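Subject: Re: [trerncombe-residents] Bin store, side gate and the bag rota

Hi all, quick one as I'm out the door in ten minutes. Replies to the lot in one go, sorry if I miss anybody.

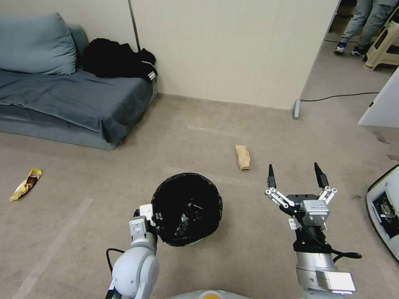 First the food waste caddies. The council will not replace them for free any more, I rang twice. It's 6 pounds each if we order as a block and more if you go on your own. Let me know by the end of March if you want one and I'll put a single order in. Don't pay me yet please, I lost track last time.

Second, the bill. Kulkarni have sent the yearly figure for emptying the big bins and it's 2,128, up again. Split across the flats in the usual way. I've asked them why and got a very nice email back that doesn't say why. Brorberg quoted lower but only if we drop to one glass collection a month, and after Christmas I don't fancy that, do you?

Fengying Lu wrote:

> Can somebody please say what the rule is on bags. I was told black bags only in the general bins, then the notice by the lift says clear for recycling, then the men wouldn't take the clear ones and left them on the path. I picked them up myself, and there was a fox at it already.
>
> Also the side gate. It has been left on the latch three nights running, and there's an old mattress in the store which did not come from our stair. I'm not accusing anyone. But last time it was 80 pounds to get one taken away and it came out of the shared pot, which I thought was unfair on the people who have never dumped anything.
>
> And would it be possible to have the lids shut on the paper ones? Everything at the bottom was soaked and they put a red sticker on it.
>
> Fengying

Right, bags. General rubbish: black is fine, tied, in the big grey bins. Recycling goes in LOOSE, no bags at all, clear or otherwise. The notice by the lift is from the old contract and I've been meaning to take it down since forever. Will do it tonight. If you line your kitchen bin that's your own business, just tip the recycling out and keep the liner.

Bathroom bins, since two of you asked: all general. Tissues, cotton wool, wipes, the lot. Wipes do not go down the loo!! We had the drain man from Plitalbridge out in the autumn and it was over 757 pounds with the call-out, and he showed me what came up, and I'd rather not see it again.

Mattress. I've seen it. Double, stripey, no idea. If it's yours just tell me and we'll sort it out between us, no fuss. Otherwise I'll book the bulky pickup and yes Fengying it will have to come from the pot, I can't see another way. Happy to hear one.

Gate. The latch sticks, you have to lift it a bit then push. Have put some oil on but it wants a new spring. If anyone's handy, the old one is in a jam jar on the shelf by the meters.

Lids. Yes please, everyone. Flatten the boxes as well, there was one in there this morning you could of lived in.

Rota for pulling the bins out to the kerb: ground floor this month, then first floor, then top. They come before seven so it has to be the night before. Flat 4 are away and have swapped with flat 2, so don't chase them.

Think that's it. Will do a propper notice for the lift when the printer's working.

Cheers, must run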